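Volwood Allotment and Garden Society
Minutes of the summer general meeting

Held on 6 Jul 2025 at 2.30 pm in the Jelier Road hall

Present: the chair, the secretary, the plot steward, the shop manager and plot holders as signed in the attendance book. Apologies were received from the newsletter editor and from four plot holders on the lower field.

1. Minutes of the last meeting

The minutes of the spring meeting were read and agreed with one correction. Under item 6 the word "hedge" should read "ditch". The chair signed the corrected copy.

2. Matters arising

Gate lock. The new lock has been fitted on the Ronmont Lane gate. Plot holders with an old key should bring it to the shop on a Saturday morning and it will be exchanged. There is no charge for the first key. A second key costs £2.

Ditch. The plot steward reported that the ditch along the north side was cleared in May from the gate as far as the compost bays. The remaining stretch is full of bramble and will be left until the birds have finished nesting.

Noticeboard. The glass is still cracked. A quote has been asked for but has not come. The secretary will chase it.

3. Accounts

The half-year figures were handed round. The society had £2000 in the reserve account at the end of June. Rents are all in except for one plot, where a payment plan has been agreed. The water bill was higher than the same period last year and this was put down to the dry spring. A plot holder asked whether the reserve could be used to replace the shop roof. The chair said that the roof should last another winter and that the money was better kept until the lease had been settled (see item 5). There was some disagreement about this from the back of the hall, and it was agreed to put the roof on the agenda for October.

4. Water

The plot steward reported on the tanks. The tank nearest the car park has been losing water from the ball valve and has been topped up by hand since the middle of June. A new valve has been ordered. The tank by the orchard is working but needs scrubbing out.

Hosepipes were discussed at length. The rule is that hoses may be used to fill butts but not left running on a plot. Several members said the rule was being ignored in the evenings, mostly on the upper field. Others said that carrying cans is hard for people with bad backs and that the rule should be changed. A proposal to allow hoses with a hand trigger for half an hour per plot per day was put to the meeting. After a show of hands the proposal was carried. It will be tried until the end of September and looked at again.

Members are reminded that nothing is to be washed in the tanks. Tools, pots and vegetables should be rinsed using a can or a bucket.

5. Lease

The present lease on the lower field runs out next year. The owners, Bepari Estates, have written to say that they are willing to renew but want the boundary on the west side redrawn so that they can widen the farm track. The strip in question is 40 metres long and takes in the ends of several plots. The secretary has asked for a plan showing the exact line, and until it arrives the society will not agree to anything.

A member asked what would happen to sheds standing on the strip. The chair said that the society would ask the owners to pay for moving them. Another member asked whether rents would be lowered for plots made smaller. The chair said that they would be, in proportion. Both answers are to be recorded as the view of the meeting and sent to the owners with the next letter.

6. Plots and waiting list

Three plots have changed hands since the spring. One on the upper field has been split in half for two new members, both of whom were present and were welcomed. The waiting list is still long, and the plot steward would like to offer more half plots as full ones come up. This was agreed, provided that nobody already holding a full plot is asked to give any of it up.

Two letters have gone out about uncultivated plots. One holder has replied and has been ill. Neighbours have offered to keep the weeds down and the plot will be held over until next spring. The other has not replied, and a second letter will be sent.

7. Shop

The shop manager reported that sales of netting and bean canes had been good and that slug pellets had hardly moved. Seed potatoes left over from the spring have been composted. The order for autumn onion sets and garlic has to be in by the end of August – a sheet is pinned up by the till for members to write down what they want.

It was asked whether the shop could open on Wednesday evenings as well. The manager said that this would need two more people willing to serve. Anyone interested should put their name on the same sheet.

8. Bonfires

There were complaints in June from the houses on Jelier Road about smoke. The rule is no bonfires before the first of October, and this applies to everyone. Small incinerator bins count as bonfires. Woody waste can be stacked beside the compost bays, where it will be chipped in the autumn. A request for a second chipping day was turned down on grounds of cost.

9. Summer show and jumble table

The show will be held in the hall on the last Saturday in August. Entries can be brought from 8 am and must be on the tables by 10.30. The classes are the same as last year, except that the class for three matching onions has been split into large and small and there is a new one for a jar of pickle. The children's class for a miniature garden on a plate stays as it is. Judging is behind closed doors and the hall opens to visitors at 1 pm.

Last year's show made £145 after the hire of the hall had been paid. Most of that came from teas and the jumble table, so both will be run again. Offers of cakes are needed, and they should be labelled if they contain nuts.

For the jumble table, clean clothes, blankets, bedding, books and kitchen things are all welcome. Electrical goods cannot be taken. Clothing and blankets should be folded and bagged separately from the rest, as sorting took most of the morning last time. Bags can be left in the back room of the hall during the week before the show. Anything unsold will go to the charity shop in Ronmont on the Monday, and a member with a van has offered to drive it there. 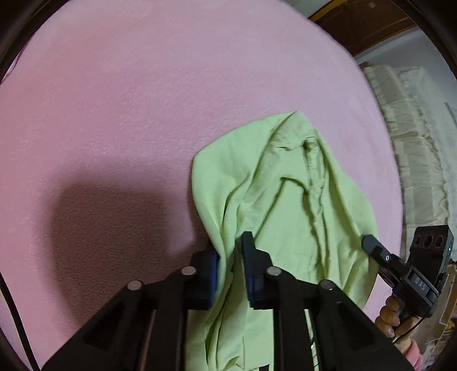
10. Bees

The two hives in the orchard have come through the spring well. One swarmed in May and was collected from the hedge. The beekeeper asks that members keep to the mown path when passing and do not stand in front of the hives. A sign will be put up. A question about honey for sale was answered: there may be some jars at the show, but it depends on the weather in the next few weeks.

11. Paths and parking

The main path on the upper field is rutted where vans have been driven down it after rain. Deliveries of manure should be tipped in the bay by the gate and barrowed from there. The plot steward has filled the worst holes with rubble and asked that people who have broken bricks or slabs to spare leave them beside the bay.

Parking was raised again. Cars have been left across the gate on Sunday mornings, and on one occasion a delivery could not get in. Members should park nose to the fence and leave the turning space clear. When the car park is full there is room on Ronmont Lane.

12. Any other business

A member reported that strawberries and a row of early carrots had gone missing from two plots near the footpath. It could not be said whether this was people or badgers. Members are asked to shut the side gate behind them, including when they are only going to the tap.

A wheelbarrow with a green tray has been taken from the tool store, probably by mistake. Please return it.

Blight has been seen on potatoes on the lower field. Affected tops should be cut off and taken home for the council bin, and should not go in the compost bays.

It was asked whether dogs could be let off the lead in the orchard. The answer was no.

13. Next meeting

The next general meeting will be held in the hall in October, on a date to be fixed once the hall bookings are known. Items for the agenda should reach the secretary two weeks beforehand. The shop roof and the hosepipe trial are already down.

The meeting closed at 4.20 pm and tea was served.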